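Furus Lending Shelf: progress report to the Bhat Fund
August
Posted by the shelf coordinator, Jullau

Hello again from Jullau! It's been a busy stretch, so I'll start with the money and then get on to the fun part (well, fun if you like cords).

Of the $3484 you gave us we've spent $1571 so far. The biggest slice went on electrical testing and tags, which cost more than I'd budgeted, and $500 went to Dener for the new storage tubs and the label printer. I love that label printer more than is reasonable. The rest is set aside for the second half of the year, mostly replacement adapters and a proper lockable cupboard.

The main job this time has been the charging gear. People borrow it for market stalls, study nights, family visits, you name it, and it comes back in one big knot. So we've been getting everything out onto the black marble top and going through it properly, colour by colour where we can, with cables coiled before they go anywhere near a tub.

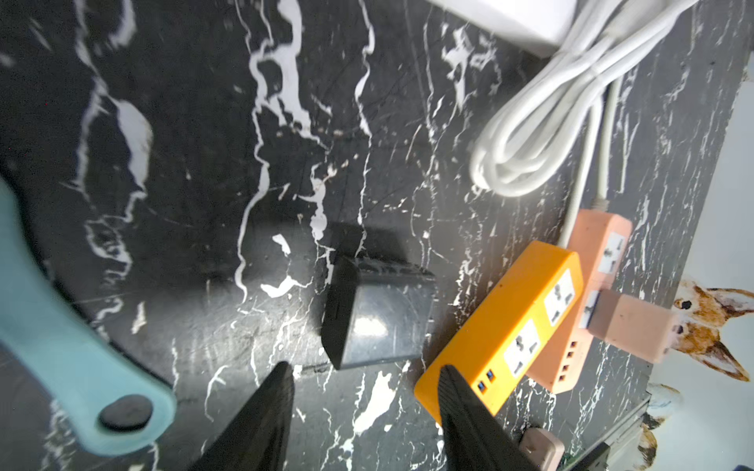 Orange and pink power strips out for sorting, with a coiled white cable and a black plug adapter.

The bright colours have been a real win, by the way. When somebody rings to ask for "the orange one" we both know what they mean, and I'm not reading model numbers down the phone any more. I'd like to stick with colours when we buy again, if you're happy with that.

We're also trying to favour strips with USB ports built in. Borrowers turn up with a phone and a lead and have forgotten the wall charger (me too, most weeks), so the ports save a lot of rummaging. The little cube chargers still get asked for, though, so they're staying on the list.

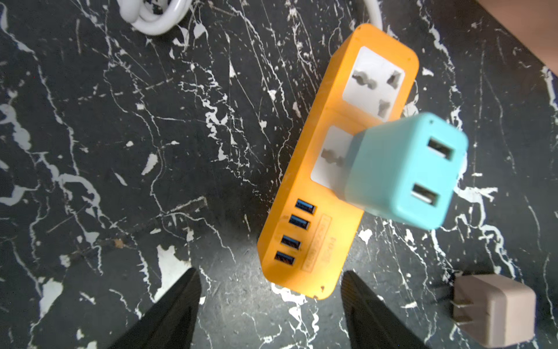
An orange strip with its row of blue USB ports and a teal USB charger plugged in.

Still to do: finish the labels, write up a one-page borrowing sheet in plain language, and work out what to do with the odd plugs. We've planned 12 more lending sessions before the final report and I'll send the receipts along with that one. If you'd like them sooner, just holler.

Furus Lending Shelf, Jullau | Contact us | © Furus | Back to top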